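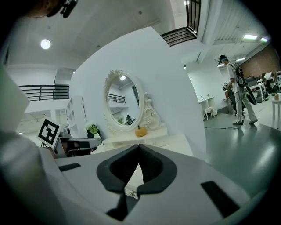
The Durrani Family Singers Return With a Live Album and a Documentary About the Song That Started It All

SKITPORT, March 15, 2026 – Gospel fans who have been waiting for new music from the Durrani Family Singers can finally mark their calendars! Trovik Records will release "Morning at Flisemside," the group's first live album in 11 years, together with a feature-length documentary of the same name. The film premieres at the Skitport Playhouse on the evening the album comes out, and the singers will perform a short set right after the credits.

Both were recorded over 2 nights in December at Flisemside Chapel, the small brick church where the group sang its first Sunday service. Every one of the 770 seats was taken on both nights, and people stood along the back wall and out into the entry hall (the doors were left open so they could hear). The crowd knew the words, and the engineers left plenty of their singing in the mix.

The album holds 14 songs, among them the old favorites "Carry Me Over the Water" and "Lamp in the Window," a new arrangement of "Wade in the Water" for voices and hand drum, and four songs never recorded before. Longtime listeners will want to go straight to the closing track, a medley that runs more than nine minutes and brings back the call-and-response style the family was known for in its early days on local radio.
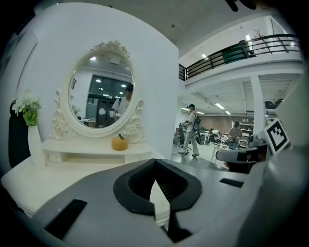

The documentary tells the story of how that style came to be. It follows the family from kitchen rehearsals and county fairs to the tour that took them across 114 towns, many of them places where no gospel group had ever been booked. Viewers will hear home tapes that sat in a closet for decades, including the very first run-through of "Carry Me Over the Water," with a dog barking through most of the second verse. The tape has been cleaned up, but the dog is still there.

"We grew up singing in that chapel, and we wanted people to hear what it sounds like when the whole room joins in," the Durrani Family Singers said in a joint statement. "We laughed a lot making this film and we cried some too. Our mother would have had notes on the tenor part, and she would have been right."

The film also gives real time to the musicians behind the voices. The Flisemside house band, with organ, bass, drums and a three-piece horn section, plays on every track but two, and its members talk at length about learning to follow singers who almost never do a song the same way twice. There is a wonderful stretch near the middle where the organist works out a key change in front of the camera while the altos wait, hum and finally just go without him.

"Morning at Flisemside" will be available on CD, on double vinyl and through all major streaming services. The vinyl edition includes a lyric booklet and one bonus song, "Set the Table," taken from the sound check on the second night. A school edition of the documentary, with a study guide for choir teachers, will follow later in the year.

Tickets for the premiere go on sale through the Skitport Playhouse box office. Choirs booking as a group should call ahead so they can be seated together. Doors open one hour before the film.

About Trovik Records

Trovik Records is an independent label based in Skitport, with a catalog of gospel, soul and choral music. Review copies, press photos and interview times are available from the label's press office.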